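Household Skills, Unit 2: Folding and Sorting
Course notes, Driris Evening Classes

1. The surface
Fold on the floor. Beds sag and tables are too small, whatever the tables chapter in the Plongate reader claims. A woven mat will do nicely. Spread the shirt out fully, sleeves and all, before you touch a fold. Thin stripes are useful to beginners, as they show up a crooked fold at once and without mercy. 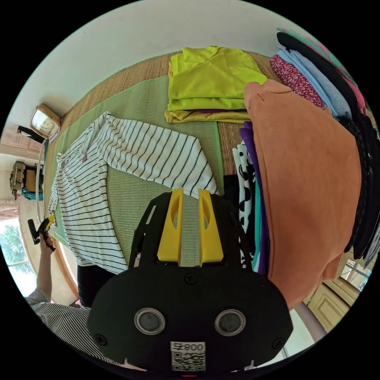 2. The shirt
a) Smooth from the collar down. Pull the sleeves straight out to the sides.
b) Fold one side in to the middle, then lay its sleeve back down the length of the body. Repeat.
c) Bring the hem up to the collar in two folds. Three if your shelf is mean.
Long sleeves cause most of the arguments in this class. A collar with a placket should lie flat and face up when you have finished — if it faces the floor, you have made a parcel.
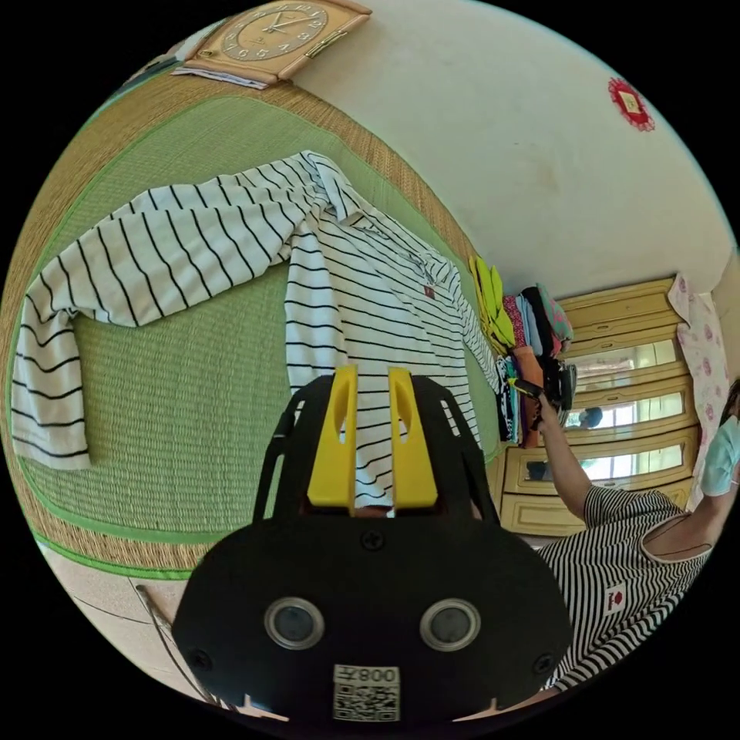 3. The pile
Sort by type first and colour second. Bright yellow-green next to pink and teal is a matter for your conscience. Heavy sweatshirts go at the bottom; draped over the top, they hide everything and flatten it too.

For September: read Flondov, chapter 2, and write 200 words on socks.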